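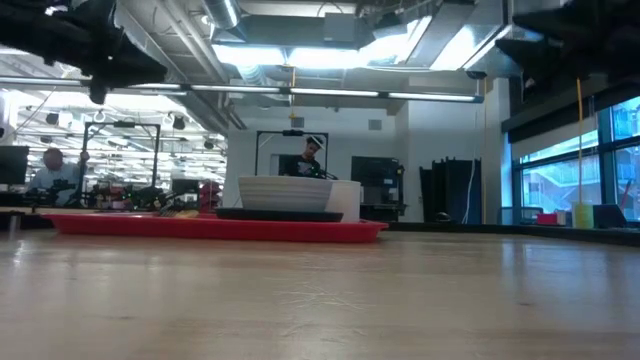
Week 3: Portion size and the plate

Handout for Consumer Claims, section 13. Instructor: Anneli Rantala

You have probably read that a smaller plate makes you eat less. It gets repeated in diet books and on morning TV, usually with a number attached. Before you repeat it in a paper, ask where the number came from.

The usual story is that food looks like more when it nearly reaches the rim. Fine, as far as it goes. People do misjudge size that way on paper. Whether they then eat less at dinner is a separate question, and the two get mixed up constantly.
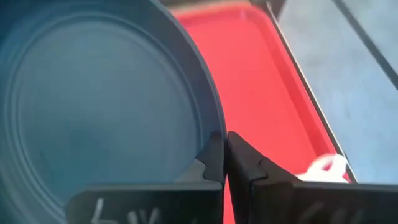 Things to check in the Whitlock reading:

Who served the food? If staff filled the plates, the diner chose nothing.
Were seconds allowed?
Was anyone weighed or followed past that one meal?
How many people took part? A group of 13 split in two tells you very little. I would want 100 before I got interested.

Castellanos is more careful, but he still leans on what people remembered eating. I don't trust that and neither should you.

For next time: one page on which claim in Whitlock is weakest. Bring it printed. Mbeki is optional.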